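Setting up a worktable in a shop or large garage

Most people put the worktable wherever there is a gap and live with it. An hour spent on placing and clearing the table saves a lot of walking later. These notes are for a plain table in a big open room with a hard floor.

Where to put it

Near a window is best for small work. Stand the table so daylight comes in from the side. Light from behind you throws your own shadow on the job, and light from straight ahead makes you squint by the middle of the afternoon.

Leave 40 inches clear on any side where someone stands. On a side you only reach across, you can go tighter. If the table has a curved edge, put the curve toward the walkway. You will catch your hip on it less.

Overhead light

A long fluorescent fixture does a good job over a table if it runs across your line of sight. Wipe the tube and cover twice a year. I do ours in January and again in April, with the power off and a dry cloth. Buy replacement tubes in the same color as the old ones, or one end of the table will look yellow.

Keeping the top clear

A light wood-colored top shows dirt early, and small black screws are easy to find on it. Wipe it down at the end of the day with a damp cloth and a drop of dish soap, then dry it. Don't leave a wet rag sitting on it overnight.

Pen marks come off most sealed tops with rubbing alcohol. Try a spot near the edge first. For tape residue, warm it with a hair dryer and push it off with a plastic scraper.

Only keep out what you are using. Signe Egilsson, who shared a bench with me for 5 years, kept one shallow tray at her end and put everything in it when she stopped for lunch. I still do it.

Cords and cables

Bring power down from above or up through the middle if you can. A cord that hangs off the front will get pulled by a sleeve sooner or later. Hook-and-loop straps hold better than twist ties and can be undone with one hand.

The floor

Glossy gray floors are slick with sawdust on them. Sweep before you mop, and use very little water. Put felt or rubber pads under the table legs and check them when you move the table, as grit gets stuck in felt and scratches the finish.

If the table rocks, find the short leg by pressing on each corner in turn. Shim that one leg and leave the other three alone. Folded cardboard will do for a day or 2, but it packs down, so cut a proper shim from hardboard when you get the chance. 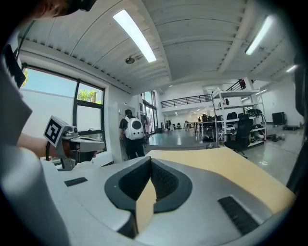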